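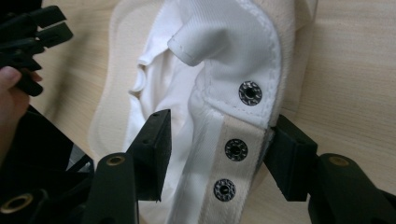 Glenys Dobson wanted it on the record before anything else that she had asked for a quote with shipping on it in October, that she had asked again since, and that she would not be voting on a robot arm whose freight was listed as "to follow." The chair said it was on the record. She asked to have it read back, and it was.

Minutes, Equipment Planning Meeting
Tetorton Handling Workshop, upstairs room
Saturday, April 29, 2023

The meeting opened late, the upstairs room having been locked by someone who then went to look for the key downstairs. Apologies were received from Accounts, who sent a spreadsheet instead. The spreadsheet was welcomed.

Minutes of the last meeting
Accepted with one correction. Under "Compressor," for "purchased" read "discussed at length."

Robot arm
Two quotes are in hand, from Grindura and from Irnel. Irnel's is the lower figure and leaves out the mounting plate, the controller cable, and any mention of training. Grindura's includes all of these and also a carrying case, for an arm that will be bolted to a bench. The chair asked if the case could be taken off the price. Grindura has been asked before and says the case is free. There was some feeling that the case is not free.

The bench team would like either arm, and would like it this year. They pointed out that soft goods are the whole of the work now, and that hats and canvas bags don't hold still for a machine the way a box does. A demonstration on boxes, as both suppliers have offered, would tell us that the arm can pick up a box. It was agreed that any demonstration will be done with our own goods, brought by us, in whatever shape they come out of the bin.

Glenys asked what happens to the quote prices in the meantime. Grindura's holds to the end of the budget year. Irnel's expires at a date the PDF gives in two different places, differently.

No decision on the arm. Carried forward, again.

Hand-held grippers
The bench team asked for money for spare jaws and a second set of finger pads. The present pads do well enough on heavy cloth. Opinions on thin cloth were mixed and were expressed at the same time. The request is for $757, which the chair described as oddly exact. The bench team said that it was what the parts cost.

Discussion of whether pads are equipment or consumables took longer than the discussion of the arm. If equipment, they come out of this budget. If consumables, they come out of the one that is already empty. Pads were found to be equipment.

Approved, $757, Glenys abstaining until she sees the shipping.
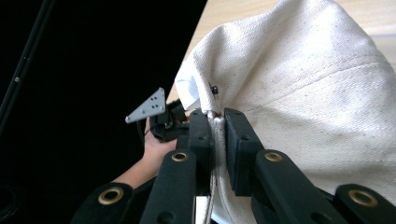
Hand-held gripper closed on the neck of a canvas bag at the bench.

Work list for any new arm
The bench team read out what they would want an arm to do before we paid the final part of the invoice:
Take a bag by the gathered neck and hold it there.
Turn a hat over without dragging it across the table.
Lay a strap out straight.
Stop when told.

The last of these was added from the floor and carried without debate. The chair asked that the list go to both suppliers in the same words, so that they can't each answer the question they would have preferred.

Vergara
Vergara is the software package we license for logging bench sessions. Renewal falls due in October. The price per seat has gone up and the number of seats we pay for is 17. The number of people who log in is 3. The chair asked who the other seats belong to. Two were traced to people who have left and one to a printer. Agreed to cut the seats before renewal, and to find out what the printer has been doing.

Bench and power
The electrician's view is that the current circuit will run an arm or the space heater. The bench team will take this up among themselves. A new circuit has been priced verbally, in the parking lot, and the chair would like it priced in writing.

Glenys suggested that the circuit be bought first, as it is useful whichever arm arrives and also if none does. This was the most popular remark of the meeting.

Actions
Glenys to get shipping costs from Grindura and Irnel, in writing, as a number.
Bench team to order jaws and pads, and to send both suppliers the work list.
Chair to get the circuit quote and to ask Irnel which of its expiry dates it means.
Accounts to trim the Vergara seats.

Any other business
The key to the upstairs room will be kept upstairs. It was noted that this needs more thought.

Next meeting to be set once the shipping figures are in.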